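Paltberg bench, notebook, April

Picking up from the last entry. Target for this block is 200 episodes of the sorting task on the two-arm table. I still think 200 is a number somebody liked the sound of. Brendarik got by on less, but their objects were all the same shape, so I don't trust the comparison.

Setup unchanged: white surface, one arm per side, wrist cameras on, overhead camera on. Went through a batch of wrist footage before doing anything else, and my complaint from last month stands. Whenever the operator swings the arm toward a container, the wrist view turns to soup. The fingers stay fairly crisp and everything we care about smears.
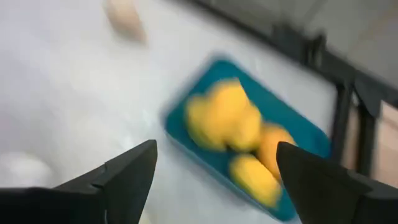

Wrist view, yellow items in the teal tray. Blur is typical of a fast move.

Nusrat Mughal says the model will cope and that blur counts as variety. Maybe. I'd believe it if the blur were spread over the whole episode, but it bunches up in the approach, exactly where I want to know which yellow thing is next to which. If I can't tell where one ends and the next begins, I don't see what the network is supposed to learn from it. She pointed out that it also gets the overhead view. Fair, but then why are we paying for the storage on the wrist stream?

Pulled 56 episodes and marked the bad ones by hand. Slow work. My rule: if I have to guess at object outlines for more than 10 frames in a row, the episode gets a flag. Flagged is not deleted. Blackwood threw theirs out and then couldn't say what they had lost.

Second gripe is the layout. The loose objects get put down in whatever spot is handy, and people are creatures of habit, so "random" placement drifts back to the same few spots.
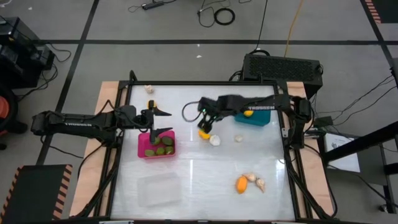
I'd like a printed list of start positions taped up where the operator can see it, and I'd like it followed even when it's annoying. White shell pieces on a glossy white surface are a separate headache. They're hard enough for me to pick out in the wrist stream when the arm is moving. Nusrat wants to leave the surface alone so the new episodes match the old ones. I'd take a matte gray sheet and 2 extra sessions.

To do:
- ask the operators to slow the last part of the approach, then compare with the flagged set
- start position list, Nusrat to draft
- train once with the wrist stream and once without, same episodes
- send the flag rule to Usbridge before they start labeling their own way

If the run without the wrist stream scores the same, I'm going to be insufferable. If it scores worse I'll write that down here too.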